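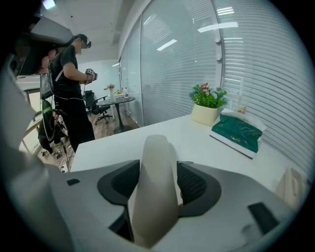 Potside started with one very unhappy fern and a lot of phone calls to my friend Éabha Coughlan, who seems to be able to keep anything alive. I'm Bernadette Carroll, and these days I look after potted plants for people who love them but keep forgetting them (I was one of you!). Most of our work happens indoors, and it nearly always begins the same way: you show me the room. A white desk like this one is a spot I get asked about all the time, and my first question is how much daylight reaches it, then what you'd like to look at while you're on the phone. After that we talk pots.

About > Our Story > Who We Are

I ran the whole thing from my garage for 4 years, with bags of potting mix stacked up to the light switch. Then Roy Treloar joined me, and we moved into the old Lenihan feed store, where we finally have a proper potting bench and a sink that drains. Roy does repotting and root rescues. He's very patient with orchids, much more than I am – I'd rather be up to my elbows in a big grubby rubber plant any day.
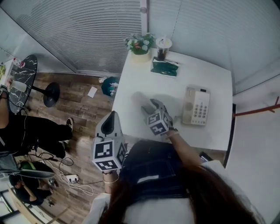 At the white table, right forearm bare.

We take care of 100 homes and small offices now, and we still mix our own soil. Bring us a plant that's dropping leaves and we'll have a look for free, no appointment needed, any time before noon. If it needs a longer stay, it goes on the recovery shelf in the back and you get a text when it's ready. Sometimes that's a couple of weeks, sometimes it's spring!

We also run a repotting class for beginners, except in December, when we're buried in amaryllis and paperwhites. You bring 2 plants and we supply the mix, the pots and the coffee. Wear something you don't mind getting dirty.

Éabha still answers my calls, by the way. The fern is in the front window, so come say hi to it.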